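Shared Workshop Build Course
Handout 4: Hand-held grippers, assembly and marker mounting
Prepared by Inès Deschamps. Bench notes by Ryan Dunmore.

Bring the printed body, the jaw pads and the marker cube from Handout 3. Parts that failed the fit check should be reprinted before the session.

4.1 Scope

This handout covers the final assembly of a pair of hand-held grippers, the mounting of the fiducial markers, and the first two-handed check on the floor. The wrist camera was fitted last time and is not removed here. Students working on the Sirkmont arm will use the same jaw geometry in March, so dimensions should not be changed without telling Gaëtan Besnard.

4.2 Jaw pads and grip strips

Dry-fit the pad first. It should enter the slot under thumb pressure and sit flush at both ends. If it rocks, file the slot and leave the pad alone. Clean both surfaces with alcohol and let them dry before gluing. Clamp for 14 minutes. The glue reaches working strength in 4 hours, and the jaw must not be closed on anything before then.

Grip strips go on after the pads. Press from the center outward. A lifted corner will catch on cloth and pull the strip off within a few sessions.

4.3 Marker mounting

The tracking software finds each gripper by its black-and-white square marker. Three faults account for most lost tracks:

Marker printed on glossy paper. Overhead lights wash out the pattern. Use matte stock.
Border trimmed too close. Leave the full white margin.
Marker bowed. Glue it to a flat backing before it goes on the housing.

Write the marker ID on the underside of the mount in pencil. Two grippers with the same ID cannot be used in the same session.
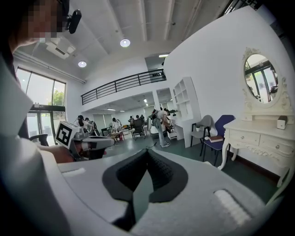 Fig. 4.1. Marker cube at the rear of the second gripper, seen over the body and jaw pad of the first.

The offset from marker to jaw tip is entered in the configuration file in millimeters. On the Brilell body it is 165 along the long axis and 11 vertically. Measure your own and enter the measured values. Sylvain Le Goff found that prints from the older machine come out short, and a wrong offset shows up later as a constant error that looks like bad calibration.

4.4 Floor check

Work in pairs. One student holds the grippers and the other reads the log. Route cables to the side of the weaker hand and keep slack at the elbow.

Hold both grippers at chest height with the noses pointing toward each other. Bring them together slowly until the jaws almost touch, then separate them. 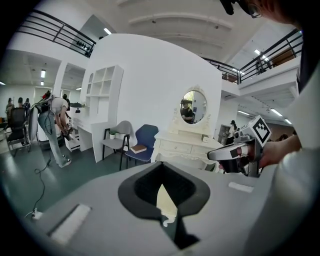 Repeat the motion at waist height and again with the wrists rolled a quarter turn. The log should show both IDs throughout. A short dropout during the roll is acceptable if the track recovers without a jump in position. A jump means the offset is wrong or the mount is loose. Check the screws first.

Run the check facing the windows and then facing away from them. Record both runs under separate names.

4.5 To hand in

The configuration file with measured offsets, both logs, and a note of any part you filed or reprinted. Send them to Ginette Joly. Spare pads and strips are in the Sinine drawer; sign for what you take.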